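Lomdale Interiors – Call for Participants
Meeting Room and Corridor Review
Posted 16 January 2019

Lomdale Interiors invites applications from adults who wish to take part in a paid review of shared office rooms. The review looks at how people use interior doors, blinds, glass partitions and posted signs in the course of an ordinary working day. It is carried out at our Zultley site in cooperation with the furnishings firm Yalçınkaya.

Participants will spend 85 minutes on site. Each person will be asked to enter and leave several rooms, adjust the blinds to a level that suits reading and conversation, and complete a written form on privacy, light and noise. Sessions are held individually. No experience in design or construction is required.

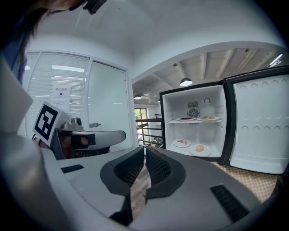 Interior at the Zultley site: blinds at the glass partition and a frosted glass door with a lever handle.

Applicants must be 18 or older and able to read and write in English. Some of the signs used in the review are in Chinese; knowledge of Chinese is welcome but is not a condition of selection, and applicants should state their reading level on the form. Persons who have worked for Lomdale Interiors or Yalçınkaya in the past two years are not eligible.

We welcome applications from people who use a cane, a walker or a wheelchair. Please tell us in advance of any arrangements you need – this will not affect your chances of selection.

Participants receive a payment of $97 at the end of the session. Travel costs are not covered. A total of 200 places is available, and applicants who are not offered a place may ask to be kept on the reserve list.

To apply, request the form from the Lindisa reception desk, Room 602, and return it by the last working day of January. Please write "Room Review" on the envelope and include a daytime telephone number. Incomplete forms will be returned – they will not be held for later correction. Selected applicants will be notified by mail.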